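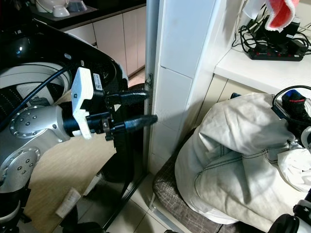
Combien de temps faut-il pour écrire une bonne fiche de lecture sur un roman historique ?
Comptez une petite soirée, à condition d'avoir pris des notes pendant la lecture.

Moi, je m'y suis mise en mai, avec un pavé que j'adore : Les Hivers de Drarau, de Catriona Pringle (219 pages en poche, on en voudrait le double !). Ma première fiche était un résumé interminable, j'y racontais même la fin... Depuis, j'ai changé de méthode, et je vous la donne comme je la pratique.

D'abord, je lis avec un crayon. Je note la page dès qu'un passage m'arrête : une date, un détail de cuisine, une réplique. Pour Drarau, j'avais gardé la page 139, quand Majali retrouve la lettre de sa mère, et tout mon avis est parti de là. 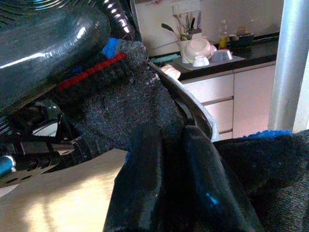 Ensuite, je pose le décor en deux phrases : l'époque, le lieu, le personnage principal et ce qui lui tombe dessus. Je m'arrête toujours avant le milieu du livre. Si vous hésitez à révéler quelque chose, gardez-le pour vous !

Puis vient la partie histoire avec un grand H. Lisez la postface, l'autrice y dit souvent ce qu'elle a inventé. Une vérification rapide sur un ou deux événements suffit, vous ne rédigez pas une thèse (j'y ai pourtant passé des nuits, je sais de quoi je parle).

Enfin, l'avis. Dites « je », citez une phrase courte avec sa page, et parlez aussi de ce qui vous a agacée. Chez moi, c'était la longueur du procès.

Relisez le lendemain, à voix haute si possible, et coupez les adjectifs en trop. J'en enlève plus de 8 à chaque fois.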